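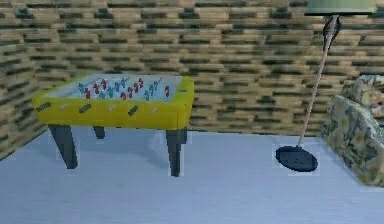

Week 6 notes - rules for sim scenes, and why I'm so picky about them

Hi all. A few of you asked me to write up what I said on Sunday's call, so these are my notes with the rambling mostly taken out (mostly!). The subject is what a simulated room has to pass before anyone trains or tests a mobile robot in it. I'm going from the Rundero house rules, which Maricel Navarro and I wrote for the lab, plus a few things I picked up the hard way on the Umali project.

## Start with the boring checks

Before you load a robot, load the room by itself and let the physics run for 22 seconds. Watch it. Does anything drift, sink or tip? I know it's dull, but I once lost most of a week to a bookcase that was slowly sliding through a wall.

Then go over the furniture one piece at a time:

- Every object sits on the floor, with no gap and no overlap.
- The collision shape matches what you see. A table with legs should have space between the legs, and a robot that fits under there should be able to go under there.
- Tall thin things get a tip test. A floor lamp is the classic one: small round base, long pole. Push it gently near the top and write down what happens.
- If something leans when you open the scene, find out if it was placed that way or is on its way over. Our living room has a lamp with a clear lean to it, and you can't tell which from a still. Run the clock and look.
- Handles, rods and knobs count as obstacles. On the foosball table they stick out past the yellow body, so a box drawn around the body alone is wrong. Please measure to the handle tips.

## Moving parts

Decide early what moves and say so in the scene file. The foosball rods are a good case for arguing about. If the task is driving across the room, I'm happy to have them locked. If the task is touching the table in any way, they have to slide and spin, and the little red and blue players have to turn with them. What I don't want is a table where half the rods work and the notes don't say which half. Analyn Quiambao found one of those in the Flostau set last term and she is still mad about it.

## Clearance

The house rule is 38 centimeters of free space on each side of the planned path, measured from the widest part of the robot. Big open floors make people lazy here. You see all that empty space in the middle and forget the squeeze between the lamp base and the sofa arm, and guess where the planner will want to go! Check the tight spots first.

And sofas: rounded arms are hard on simple collision boxes. Use a few smaller shapes, or a proper mesh if your machine can take it.

## Looks matter too, sometimes

A busy wall pattern can fool a depth estimator that works from color images. So can floral upholstery. And a plain floor gives visual tracking very little to hold on to. I'm not asking you to fix any of this. Keep it, but log the textures, and run your test again with at least one different wall and one different floor before you claim your method works "indoors."

## What goes in the log

Scene name, seed, physics step, which joints are locked, who checked it. Algirdas Jaunzems went through 191 old runs from Trorkley and 19 had no seed written down, so those 19 can't be repeated. Don't be run number 20, please.

## For next time

Pick any room from the shared folder and do the full check on it. One page is plenty. Swap with a partner and have them sign the bottom - you can't sign your own. Lilibeth Policarpio has the template if you've lost yours, and questions about joint limits should go to Tainá Nogueira, who knows far more about them than I do.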